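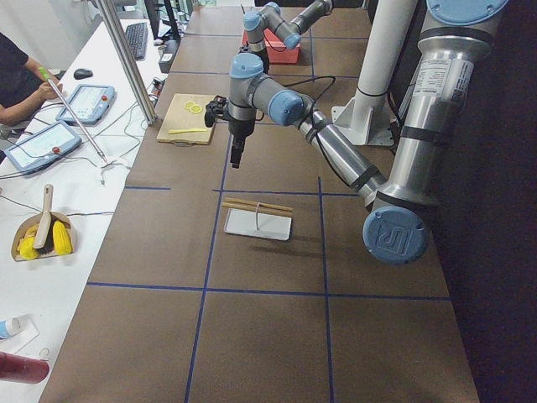 Section 4. Setting up the bench scale

4.1 Before you start

The Dravis bench scale weighs up to 2000 g in steps of 2 g. It is supplied with a steel pan, a mains adaptor, a calibration weight of 200 g and a spare set of feet. Check the contents against the packing slip and keep the carton. The scale must go back in its own carton if it is ever returned to Redden for repair.

Leave the scale in the room where it will be used for 2 hours before switching it on. A scale brought in from a cold van or store will drift while it warms up, and any calibration done in that time will have to be repeated.

CAUTION: Do not lift the scale by the pan or by the pan support. The load cell sits directly beneath and can be bent by a sideways pull.

4.2 Choosing a position

The surface should be level, firm and free from vibration. Avoid:
– direct sunlight and radiators
– draughts from doors, fans and extractor outlets
– the middle of a long unsupported worktop
– any surface shared with a mixer, pump or compressor.

To test a surface, place the scale on it, switch on and press down on the worktop with one hand at arm's length from the pan. If the reading changes, choose another position or move closer to a leg of the bench.

4.3 Fitting the pan and levelling

1. Turn the transit screw on the underside anticlockwise until it stops. Do not remove it.
2. Stand the scale upright and lower the pan on to the four pegs. It should drop into place under its own weight.
3. Find the bubble level at the rear left corner.
4. Turn the front feet until the bubble is inside the ring. Turn one foot at a time.
5. Press lightly on each corner of the case. If the scale rocks, adjust the rear feet and repeat step 4.

Note: Scales supplied before the change of case have fixed rear feet. Level these with the front feet only, and use the thin rubber pads if the bench slopes from side to side.

4.4 Connecting the power

1. Plug the adaptor lead into the socket marked DC at the back.
2. Route the lead through the clip so that it cannot touch the pan.
3. Switch on at the wall, then hold the ON key until the display lights.
4. Wait for the display to settle at zero. If it shows a row of dashes, the pan is touching something or the transit screw has not been released.

CAUTION: Use only the adaptor supplied. Adaptors for the older Sandhu model have the same plug but a higher voltage and will damage the display board.

4.5 Calibration

Calibrate after first setting up, after every move (even along the same bench) and whenever the check in 4.6 fails.

1. Empty the pan and press ZERO.
2. Hold CAL until the display shows C 0, then release.
3. Wait for the display to change to C 200.
4. Place the calibration weight in the centre of the pan. Handle it with the cloth provided.
5. Wait for the tone, remove the weight and check that the display returns to zero.

If the display shows Err 4, the weight was put on too early or was off centre. Switch off, wait until the display is blank and begin again at step 1.

4.6 Routine check

Place the calibration weight on the centre of the pan, then near each corner in turn. All readings should agree to within one step, 2 g either way. Enter the readings in the log sheet at the back of this manual. A corner reading that is wrong when the centre is right usually means that the pan is not seated on one of its pegs – lift it off, clean the pegs and refit it.

Log sheets for the Brescombe site go to Awuor Lyimo at the end of each month. Requests for replacement weights go to Babita Tripathi, with the serial number from the plate under the case.

4.7 Cleaning

Switch off and unplug first. Wipe the case with a damp cloth. The pan may be washed in warm soapy water and must be dried before it is refitted. Do not spray anything on to the keypad.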